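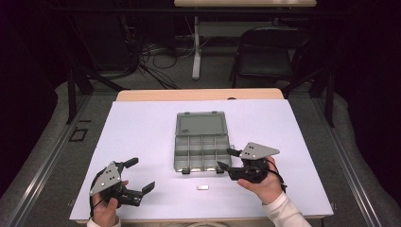

弗卢斯登就斯瓦伊债券违约启动仲裁程序

6/13/26 不良债权投资机构弗卢斯登(Flusden)已就格里尔内维亚(Grirnevia)国有港口运营商斯瓦伊(Swai)发行的高级无担保债券提起仲裁,要求发行人偿付已加速到期的本金、应计利息及违约利息。仲裁通知书已送达发行人及债券受托人克拉克斯卡(Clarkska)。

涉案债券未偿本金为500百万美元,采用单一券种,到期一次还本,每半年付息。债券由斯瓦伊直接发行,格里尔内维亚财政部未提供明示担保,仅出具过一份不具约束力的支持函。该支持函的法律效力预计成为程序中的次要争点,主要争点集中在加速到期通知是否有效,以及发行人单方宣布的延期支付是否构成债券条款项下的违约事件。

根据弗卢斯登向其投资者发出的说明,该机构分批从二级市场购入债券,加权平均买入价为面值的52%。说明未披露其持仓总额,仅称持仓足以单独满足条款规定的加速到期门槛。按照信托契据,持有未偿本金四分之一以上的债券持有人可书面要求受托人宣布债券立即到期应付,受托人在获得令其满意的费用补偿和免责安排后应予执行。

斯瓦伊于上一付息日未支付票息,并在宽限期内发布公告,称因外汇管制措施收紧,公司无法将本币收入兑换为美元,拟将利息支付推迟至下一付息日合并处理。公告同时提出一项征求同意方案,内容包括将最终到期日后延、将部分票息资本化,以及删除对子公司举债的限制性条款。方案需经持有未偿本金四分之三的债券持有人表决通过。

首次债券持有人会议未达到法定人数。续会虽达到较低的法定人数要求,但赞成票不足,方案未获通过。续会结束后,弗卢斯登向克拉克斯卡递交加速到期指示,克拉克斯卡在完成持仓核验后向发行人发出正式通知。斯瓦伊对该通知提出异议,理由是核验所依据的托管凭证在通知发出时已超过有效期。 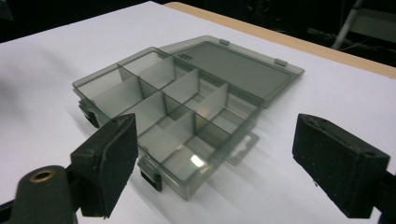 克拉克斯卡在致债券持有人的通告中表示,托管凭证的有效期应以指示递交日为准,而非通知发出日,核验程序符合信托契据的规定。通告还说明,受托人不对发行人的偿付能力或任何重组方案的商业条件发表意见,后续行动将以债券持有人的指示为依据。

仲裁按照债券条款约定的规则进行,仲裁庭由三名仲裁员组成,双方各指定一名,首席仲裁员由已指定的两名仲裁员共同推选。发行人须在7月内提交答辩,并可同时提出管辖权异议。条款适用外国法,斯瓦伊在发行文件中放弃了诉讼及执行豁免,但放弃范围不及于依格里尔内维亚法律专用于公共服务的资产。码头泊位、航道设施及部分装卸设备是否属于此类资产,将直接影响裁决的可执行程度。

从现金流结构看,斯瓦伊的美元收入主要来自集装箱装卸费和外籍船舶的港口使费,由境外代理行收取后汇回国内。外汇管制措施要求国有企业将外币收入的大部分结售给央行,留存部分优先用于燃料和备件进口。弗卢斯登主张,境外代理账户内的款项在汇回之前不受上述结售要求约束,发行人具备支付票息的实际能力。斯瓦伊则称,相关账户余额已质押给营运资金贷款的提供方,不可用于偿付无担保债务。

双方对质押设立的时间也有分歧。债券条款包含消极担保条款,除列明的例外情形外,发行人不得在未同等担保债券的前提下为其他金融债务设立担保。若质押设立于债券发行之后且不属于例外情形,则可能构成独立的违约事件,不受延期支付争议结果的影响。弗卢斯登已在仲裁通知书中保留就此追加请求的权利,并要求发行人披露质押文件及账户对账单。 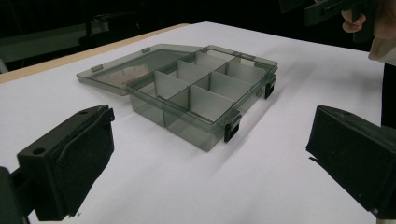

图:打开的分格收纳盒

财政部方面,格里尔内维亚正在与双边债权人商谈主权债务处理安排。国有企业债务是否纳入处理范围尚未确定。若斯瓦伊债券被纳入,可比待遇原则将适用,债券持有人可能被要求接受与双边债权人相当的现值减让。未获主权担保的国有企业债务通常按个案处理,取决于该企业是否依赖财政补贴以及能否独立产生外币收入。财政部未就斯瓦伊一案作出表态。

债券的交叉违约安排为单向:主权债券违约可触发斯瓦伊债券违约,反之则不成立。因此,本次加速到期不会直接影响格里尔内维亚政府的存量债券。不过,斯瓦伊的两笔银行贷款含有与债券挂钩的交叉加速条款,贷款银行目前已签署暂缓行使权利的协议,期限为16周,经多数贷款银行同意可再延长16周。暂缓协议规定,如有债权人针对发行人资产取得扣押令,协议自动终止。

弗卢斯登未申请临时保全措施。其投资者说明称,现阶段的扣押申请会提前终止银行暂缓协议,不利于资产价值,但该机构保留在发行人处置境外资产或向其他债权人作出优先清偿时提出申请的权利。说明还称,只要发行人支付拖欠票息并承担债权人顾问费用,该机构愿意在仲裁进行期间恢复谈判。

斯瓦伊在随后的公告中确认收到仲裁通知书,表示将对全部请求提出抗辩,港口运营不受影响。公告称公司仍在准备修订后的重组方案,未给出发布时间,也未说明是否保留票息资本化条款。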